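Murent

Murent is the bit of code that sits between the raw recordings from our hand-held grippers and the folder you actually train on. It lines up the video with the finger width, throws out broken takes and cuts what's left into one clip per grasp. I started it in November as a single script, and it has grown a fair bit since (sorry, Oluwaseun).

What's in the sample set

There are 200 clips for tuning the grasp detector, all of them snacks and sweets on a patterned tablecloth. I wanted crinkly, shiny wrappers and a busy background, as that's where the old detector fell over.
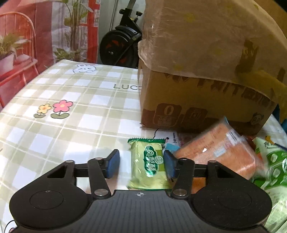 Each clip comes with a camera track, a finger width track and a small text file with the start and end of the grasp. Pirjo Aaltonen checked the grasp times by hand and fixed 13 of them - her versions are the ones you get.

Running it

Point murent at a folder of takes and give it somewhere to write. It wants 300 frames as a minimum and skips anything shorter without asking. If you'd like it to moan at you instead, turn on strict mode in the settings file. Use 2 workers on a laptop, more if you've got the memory!

The width tracker looks for the coloured finger pads, so set the pad colour before you start. The default is blue. Glare off a wrapper can still pull the estimate wide for a few frames, and the smoothing only hides some of that.

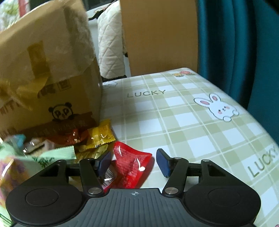
Red wrapper between the finger pads, with more sweets heaped by the box.

Known problems

The clip cutter gets confused if you grasp, let go and grasp again quickly. You'll get one long clip, and for now you have to split it yourself. Siiri Heiskanen has a branch that does better, but it needs the new Trostska reader and I haven't merged that yet.

Bug reports go to me or Ngozi Edet. Please attach the settings file!

Last updated 27 March 2022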